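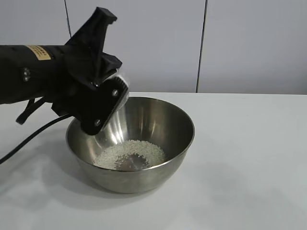 Pouring Trials: Gripper Comparison Gallery

The Numard Laboratory for Applied Manipulation is comparing parallel grippers for the handling of dry foods. The work is carried out at the Greenberg Annex under the direction of Patricio Barrientos and forms part of the Selura program on kitchen automation. This page presents the pouring station and gives the particulars of the June session.

Rice into a steel bowl
The arm tips a clear plastic cup over the bowl, with white rice already lying across the bottom. The edge of the lower finger plate is grooved where it meets the cup.

About the trials
Two sets of finger plates were tested on the same arm, one grooved and one smooth. Each set completed 20 pours with an identical measure of dry rice. The fixed camera was left in the same position throughout, so that recordings from both sets may be viewed side by side.

Thin-walled cups present a particular difficulty. A firm grip deforms the wall and narrows the mouth, while a light grip allows the cup to turn as its weight shifts. The force limit was therefore set separately for each set of plates before recording began — a procedure that took about 4 hours and was supervised by Emiliano Espinoza.

Of the pours made with the smooth plates, 13 were accepted under the laboratory's criteria. Results for the grooved plates are under review and will be added to this page when the weighing records have been checked.

Further sessions
Lentils and coarse salt will follow, using the same bowl and the same pouring height. A second controller, supplied by Terow, will be installed at the station for those sessions.

Credits
Station design: Leandro Domínguez
Controller software: Ignacio Vergara
Photography and page text: Nuno Teixeira

Requests to reproduce material from this gallery should be addressed to the laboratory office. Recordings of complete pours are available to partner institutions on written request.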